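Getting marks off a pale laminate table
Posted September 14, 2024 in Home & Cleaning

gikgate_mum
Our white-grey table has gone dull and there are faint rings that won't shift. I've tried washing-up liquid twice — no joy. It cost £120 so I don't want to wreck it! Any ideas?

Dhillon
Bicarb and a drop of water, made into a paste. Leave it on for 2 minutes, then wipe it off with a soft cloth. I did ours in January and it came up lovely (go gently near the edges though).

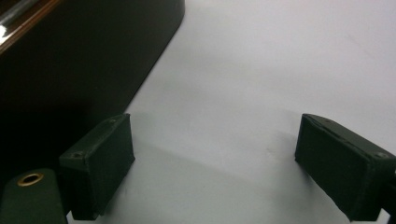
Can I use a scouring pad on it if the paste doesn't work? Keep scouring pads well away from a smooth top, they leave fine scratches that hold the dirt.

Zurnitz
just put a tablecloth on it lol

Rirevard
Check it isn't polish build-up. Mine was — warm water with a splash of white vinegar, then dry it straight away. Try a corner first.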